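Breakfast on a Grid: Where Do the Bowls Go?
Project report, second-year Everyday Objects module

My project started with an argument over toast. I share a kitchen with Effie Sutherland and her brother Lewis, and every morning one of us moves the bowls to make room and another one moves them right back. Effie wants everything within reach of the toaster. Lewis likes a big clear space in front of him and pushes everything to the far side. I had never thought about where I put things at all, and when I told my tutor, Dougal Gillies, that this was bugging me, he said "well, go measure it" and that was my topic for the term!

The question I ended up with was pretty simple. If you give people the same few breakfast things and the same table, do they lay them out the same way? And do they leave them alone once they're down?

The set

I wanted things that were plain and easy to tell apart in my notes, so I went with pastels. I have a pale pink bowl, a mint green bowl, two light blue cups and a cream toaster. The shopping took longer than I'd planned (the first cups I picked up at Trosell were nearly the same green as the bowl, and I would have gone nuts trying to write that down). Eilidh Mackay lent me the table and did half of the taping. We covered the top in brown kraft paper and ran blue tape over it both ways to make big squares. If you ever try this, smooth the paper from the middle outward before you tape. We did ours from one side and had to peel a whole row up again.
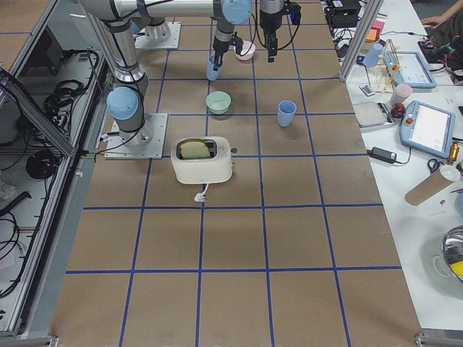 Figure 1. The full set: two bowls, two cups, and the toaster with a slice of bread in it.

How the sessions went

I had 12 people, mostly from my building, plus a couple from Eilidh's Thursday pottery class. Each of them did 4 rounds, so that's 48 layouts altogether. In the first two rounds I asked them to set things out for one person. In the other two they were setting out for two people. I wrote down the square for each thing and made a note every time something got moved after it had been put down. By the end my notebook had 466 moves in it, which was a lot more than I was ready for - I had ruled maybe three pages.

I also let people talk as much as they wanted. That was Dougal's idea and it was a good one. Half of what I know about why things went where they did comes from people muttering to themselves.

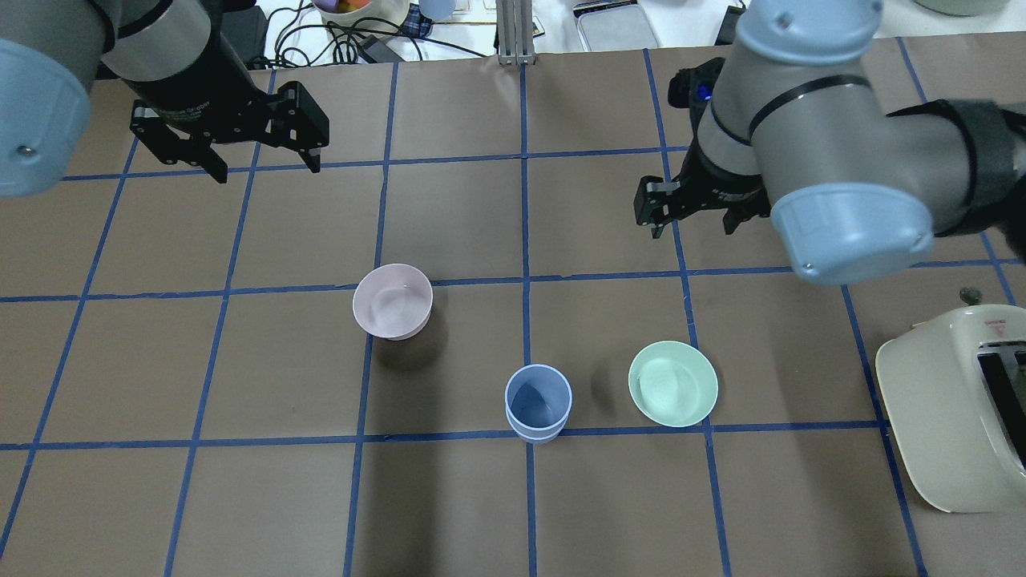

The thing that gave me the most trouble was deciding what square something was in. I had pictured every bowl sitting politely inside its own box, and people just don't see the tape as a fence. The pink bowl sitting right across the line that runs through the middle of the table is a perfect case, and I must have stared at that kind of placement for an hour one evening trying to make up a rule. In the end I wrote down both squares and put a little slash between them. If I did this again I'd use smaller squares, or maybe put a dot in the center of each one and just write down the nearest dot.

What I found

For one person, most layouts were tight. People put the bowls and a cup close together near the middle, and the toaster went off to one side. Several people told me they were thinking about the cord, even though the toaster wasn't plugged in during my sessions. Habit, I guess.

For two people it got a lot messier, and this is where most of the moves came from. Somebody would put down a bowl, add a cup, look at it, and shift the bowl over. Then the cup had to move too. Lewis (yes, I used him, and no, he wasn't neutral) moved the green bowl so many times in one round that I had to ask him to slow down.
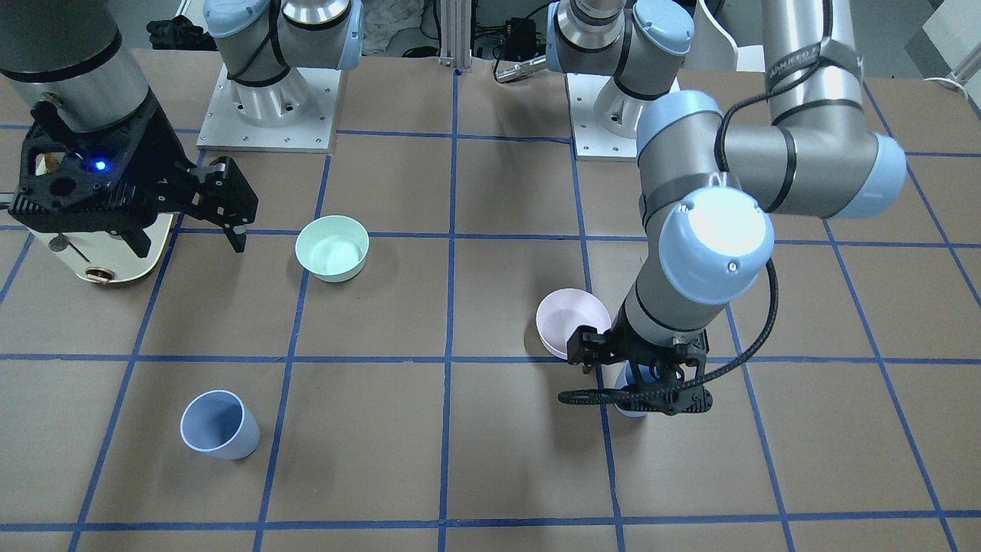

Spacing turned out to matter more to people than the exact spot did. I'd gone in expecting opinions like "cups go on the right," and I did get a couple of those, but mostly I heard about gaps. With the mint bowl and the pink bowl farther back and the blue cup off by itself at the lower left, you get a kind of loose triangle, and that's a shape I drew in my notebook over and over. Effie called it "elbow room" and I've been using her word ever since. The single cup was nearly always the thing that got put on its own, and I don't have a great explanation for that yet.

The second cup was the other surprise. When people were setting out for one, they didn't know what to do with it. Some pushed it to the back. Others stacked it with the first one, and I hadn't planned for stacking at all, so my early sheets don't have a column for it. 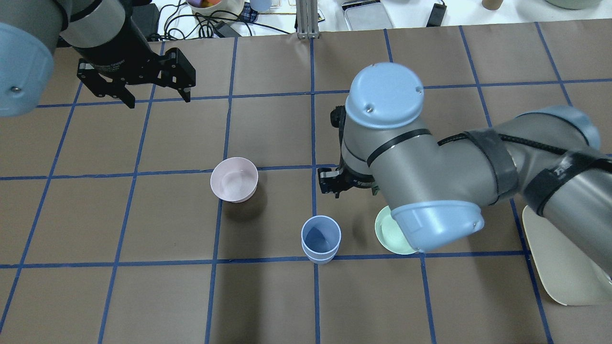 Figure 4. Blue cups nested together across a tape line, with the pink bowl to the left.

What I'd change

I should have timed the rounds. I'd also like to try it with a plate in the set, and with people who don't know me, because I think my neighbors were being a bit careful in front of the notebook. Dougal wants me to draw all the layouts on tracing paper and lay them over each other, and I'm doing that for the display in May. At home the bowls are still moving back and forth every morning, but Effie has the toaster end now.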